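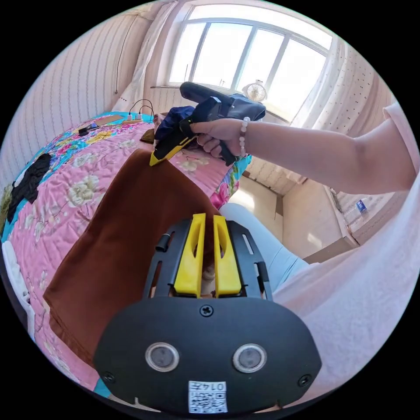 *Item 1: clothes handling on a bed, hand-held grippers.*

**Chores working group, Sunday session, minutes**

Present: Po-yen Poon (chair), Ewurabena Dogbe (notes), four members from the Zindirmont branch. Apologies from Hung.

**1. Laundry**

Po-yen reported on the folding count. The set now holds 692 attempts at picking up and folding clothes, of which 119 are dark garments on patterned bedding. The group agreed that dark cloth is still the weak spot. Shirts laid flat are mostly fine. Anything bunched up takes too long, and the Flellov software often picks up two layers when it should pick up one.

Ewurabena asked whether the group should say in its September note that a machine can fold laundry. After discussion the wording agreed was "can fold some items, slowly, when a person has sorted them first."

**2. Beds and bedrooms**

Members felt bedrooms are harder than the shop floor. At Ekport the shelves stay put and the boxes are all one size — a bed has quilts, sheets and clothes lying over each other, and the cloth changes shape each time it is touched. Strong window light was raised again as a problem for picking out edges. Po-yen wants morning and evening sessions compared before any more software changes.

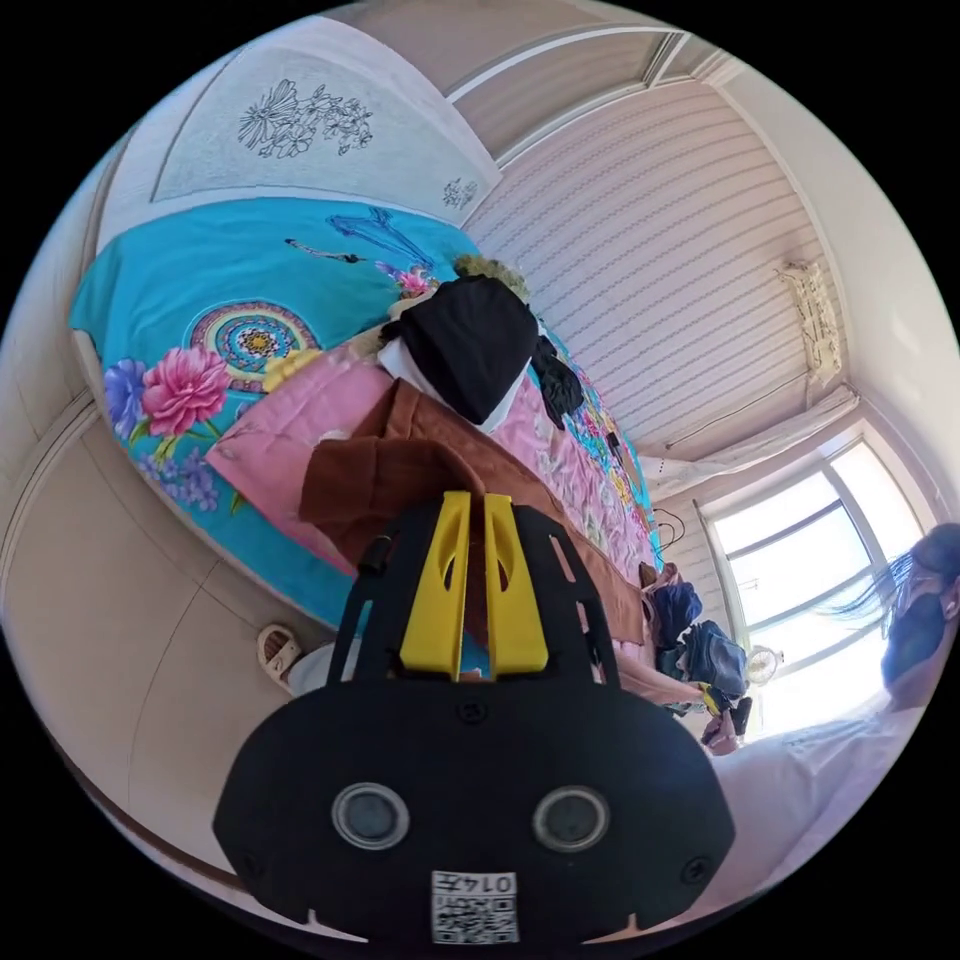 Ewurabena Dogbe replied that she would not pay for a machine that needs the room tidied before it starts, and that most households would feel the same. She asked for sorting to be tested ahead of folding. Po-yen agreed to move it up the list but said folding should not be dropped.

**3. Shop floor**

Shelf restocking at Ekport has run for 6 weeks. Boxes go well, soft bags do not. No change proposed.

**Actions**

- Po-yen: compare morning and evening sessions.
- Ewurabena: draft a sorting test, 2 pages at most.
- Hung: send the Ekport bag results, still outstanding from last time.

Next meeting same time, Zindirmont.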